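Home | Forums | Bedroom & Bedding | New posts | Search

We use cookies to keep you logged in. Accept | Settings

Fitted sheet creasing on upholstered bed

tinar_base
Flat sheet or fitted for a bed that gets used as a shelf all day? Ours has a grey upholstered headboard with vertical stitching and a pale greenish-beige sheet. By 17:00 it is creased all over. The mattress depth is 21 cm. The sheet is a Flultico, 200 thread count.

Ritu Srivastava
Depth of the sheet pocket, please. Thread count tells you very little about creasing. If the pocket is 30 cm on a 21 cm mattress you have slack on every side, and the slack travels to the middle.

tinar_base
Pocket is 30. State of it this afternoon, headsets, controllers, phone and power bank included:
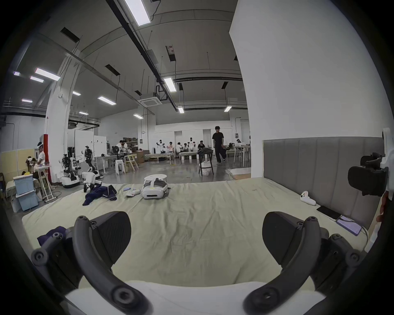 Nikisow reckoned a tighter pocket would cure most of it, and that sheet clips under the mattress would do the same for less money. Four clips, one per corner, set diagonally.

Ritu Srivastava
Clips mark the mattress border. I would buy the 25 cm pocket and leave it there.

yeon_fold
Disagree with both. Cotton percale creases whatever the tension. Change to jersey, or put a 300 gsm throw over the top and remove it at night. Also I wouldn't charge a power bank on bedding. Use a table.

Ritu Srivastava
Jersey pills. Agreed on the power bank.

tinar_base
Ordering the 25 cm pocket. Will try clips on the old sheet in the meantime.

Contact us | Terms | Back to top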